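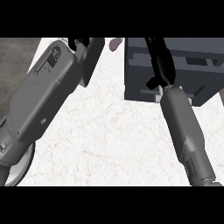
STUDENT PROJECTS / SPORT SCIENCE

Four rounds, one putter: my putting diary project

4 min read

I picked golf for my project because I play it badly and wanted a reason to be at the course on school nights. The question I started with was pretty simple: do I lose more shots on the greens than I lose off the tee? My guess was the tee. I slice everything!

The plan was to play four rounds at Tultitz, which is the public course near us (nine holes, twice round, par 70), and write down every single shot. I used a pencil and the back of the scorecard for the first round and that was a mess, so after that I had a little notebook with a page for each hole. For every putt I wrote how long it was in paces, whether it was uphill or downhill, and if I missed, which side. Pacing isn't perfect. My paces get shorter when I'm annoyed, and I was annoyed a lot in June.

My scores aren't pretty. The best round was 114, and I was thrilled with it – I made a par on the short hole over the ditch and told everyone at dinner. I'm leaving the other three scores in the notebook, thanks.

In that best round I took 57 shots that weren't putts and 57 that were. Exactly half! I added it up again on the bus because I was sure I'd counted a hole wrong, but it came out the same. That's more than three putts a hole on average, and the greens at Tultitz aren't even fast.

When I went back through the notes, the short putts weren't the big problem. I missed some, sure, but the real damage came from the long ones. I'd leave the first putt miles short, then hit the second one too hard to make up for it, then have a nasty one coming back. Uphill was worse than downhill, which surprised me, and I think I was just scared of hitting it. Most of my misses from close in went left.

So before the last round I did two practice sessions on the putting green at Baudry, where you don't have to pay if you're under eighteen. I didn't aim at a hole at all. I put a towel down and tried to stop the ball on it from farther and farther back, and then I moved the towel up the slope and did it again until my back hurt. The last round felt better on the greens, but it was a calm evening and I'd also borrowed a heavier putter, an old Drendenetti with a taped grip, so I can't say which thing helped. I should've changed only one of them. My teacher wrote that in the margin too.

If I did this again I'd use a tape measure for the first putt on each green, and I'd play in the same kind of weather if I could, and I'd get a friend to keep a diary as well so it isn't only me. I'd also like to try the longer course at Plivus, but it costs more and you have to book.

I still slice it off the tee, by the way. That's next term.

Recent projects
Does a longer warm-up change your sprint start?
Free throws before and after homework
Why our relay team keeps dropping the baton
Grip tape or no grip tape: a tennis test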